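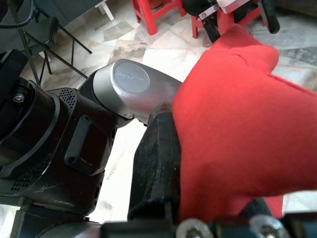 Haroston Open Weightlifting Championships

Sports > Weightlifting > Regional competitions
Last updated: 2021-08-25

The Haroston Open Weightlifting Championships is an annual weightlifting competition for club athletes, held every July in the town of Haroston. It is contested in the two standard lifts, the snatch and the clean and jerk, and is open to men and women in senior and junior divisions. The event is organized by the Haroston Barbell Association and staged at the Urna Hall.

Origins

The championships grew out of a series of informal matches between two local clubs, Rondonuwu Athletic and the Urna Lifting Club. The clubs met twice a year and alternated as hosts, with results kept in a shared ledger that is now held by the association. When other clubs in the district asked to take part, the matches were replaced by a single open meeting with published rules and appointed referees.

The first open meeting was arranged by Afiq Ong, then head coach at Rondonuwu Athletic, who also wrote the original entry rules. It attracted 30 lifters from six clubs. There was one platform, and the warm-up area was shared with a table tennis club. Women competed from the first year, although the lighter women's categories were combined until entries were large enough to separate them.

Format

Competition takes place over two days. Junior sessions and the lighter senior categories are held on the first day, and the remaining senior categories on the second. Each athlete receives three attempts in the snatch and three in the clean and jerk. The best successful attempt in each lift is added to give the total, and the highest total wins the category. When two athletes finish with the same total, the one who reached it first is placed higher.

Medals are awarded on the total only. Separate medals for each lift were given for a short period but were withdrawn after the clubs complained that the ceremonies delayed the second session.

Athletes weigh in two hours before their session begins. Those who fail to make their declared category may move up to the next one, provided that it has not already been lifted. Three referees judge each attempt, and two white lights are required for a good lift. A jury sits for the senior sessions and may reverse a decision that it considers clearly wrong.

Team competition

Clubs may enter a team of up to six athletes, with no more than two in any one category. Points are given according to placing, and the club with the most points receives the Ploltico Shield, named after the sporting goods supplier that donated it. Men's and women's points were originally counted separately – the men's team held the shield, and the women's team received a certificate. The two tables have since been merged, and a team must now include at least two women and two men to be eligible.

Rondonuwu Athletic has won the shield more often than any other club. Its longest run of victories was ended by the Urna Lifting Club, which won on the final clean and jerk of the last session.

Notable performances

Syahrul Tarigan, a heavyweight from the Urna Lifting Club, won his category on each of his first four appearances and later returned as a referee. At his final championships as a competitor he made all six attempts, a feat he had not managed before at the event.

The youngest category winner was 14 years old and lifted in the junior women's division. Following that result, the association set a minimum age for entry in senior categories, but left the junior rules unchanged.

Venue and attendance

The Urna Hall has seats for 753 spectators when the competition platform is placed at the stage end. A second arrangement, with the platform in the center of the floor, was tried once and dropped, as referees at the side tables had difficulty seeing the scoreboard. Warm-up platforms are laid in the adjoining gymnasium, which is connected to the main floor by a short corridor.

Admission is free on the first day. Tickets for the second day are sold at the door and through the participating clubs.

Administration

Entries close three weeks before the championships. Each club must name a team official, who attends the technical meeting on the evening before the first session and confirms the final entries. Changes of category are accepted at this meeting – withdrawals may be made at any time before the weigh-in. Results are posted in the hall after each session, and a complete list is sent to the clubs in the following week.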